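Teleop demos drift near the end of each push, what am I doing wrong?

Porkinar
posted 29 November 2018

I'm teaching our arm to push shape blocks around a maple board by remote control, and I love it! I have 169 demos so far. The trained policy gets to the right block nearly every time, then slides off one side halfway through the push. More demos, or better ones?

Naltar
More. I had 3,000 before mine got good.

Porkinar
Ouch, ok. My layout, with the tip just over the board by the red cylinder: 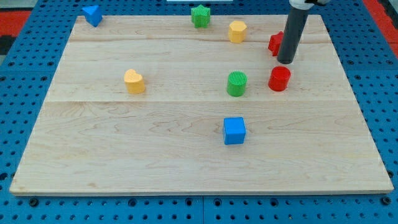
2 replies since the layout was posted

Wilar
Great setup! Before you record thousands more, look at how you push. Round blocks roll off the tip if you're even slightly off center, and most of us fix that by backing up without noticing. Do it on purpose: push a bit, let it slip, back off, come around, push again. Keep those demos! Mine were all perfect pushes, so the arm had never seen a recovery. Go slower too.

Yan
Seconding the slow part. Also check your joystick lag, mine was awful.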